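6. Demostración para visitantes

Esta sección se aplica a las jornadas de puertas abiertas y a las visitas concertadas. Se supone que el brazo ya está anclado y calibrado según la sección 2. Para el uso diario sin público, pase a la sección 7.

6.1 Antes de abrir la sala

1. Encienda el controlador Irness y espere a que el indicador quede fijo.
2. Cargue el programa «Visita». No utilice los programas de taller: no llevan limitada la velocidad.
3. Marque en el suelo la línea de público, fuera del alcance máximo del brazo.
4. Coloque los objetos de la demostración sobre la superficie de trabajo. Deje espacio entre ellos para que la pinza pueda bajar abierta.
5. Compruebe que los dos pulsadores de parada responden, uno junto al operador y otro junto a la línea de público.

Nota: los teléfonos de los visitantes no interfieren con el enlace de la cámara. El Nokia de servicio debe quedar encendido y con volumen.

6.2 Vista de la cámara de muñeca

6. En la consola, abra la pestaña Cámara y envíe la señal a la pantalla de la sala.
7. Abra la pinza. Los dos dedos negros deben verse en la parte inferior, con la separación entre ambos despejada.
8. Inicie el recorrido de aproximación.

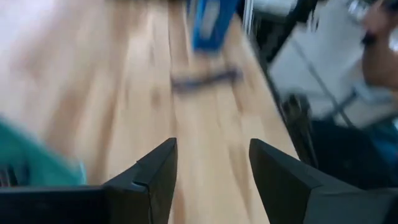
Figura 11. Vista desde la muñeca con la pinza abierta. La madera y los objetos se ven borrosos por el movimiento; los dedos conservan el borde nítido.

El desenfoque del fondo durante un desplazamiento es normal y no requiere ajuste. Si los dedos también se ven borrosos, detenga el programa y limpie la lente con el paño suministrado. Si una zona de la superficie aparece casi blanca, baje la exposición en pasos de 2 o cierre la persiana más próxima.

PRECAUCIÓN: no acerque las manos a la superficie de trabajo con el programa en marcha. Para recolocar un objeto, pulse Pausa y espere el aviso sonoro.

6.3 Durante la visita

9. Presente el brazo en reposo y explique la línea de público.
10. Ejecute el ciclo completo una vez sin comentarios y repítalo en modo Lento.
11. Si un visitante desea manejar el mando Byun, active antes el modo Guiado. El operador mantiene la mano en el pulsador de parada.

Si aparece el código 43, la pinza ha cerrado sin detectar objeto. Ábrala desde la consola y reinicie el ciclo.

6.4 Cierre

Lleve el brazo a la posición de reposo, corte la alimentación y anote las incidencias en la hoja de visitas. Las consultas sobre esta sección se dirigen a Rima Tannous, Pamarcombe, extensión 9.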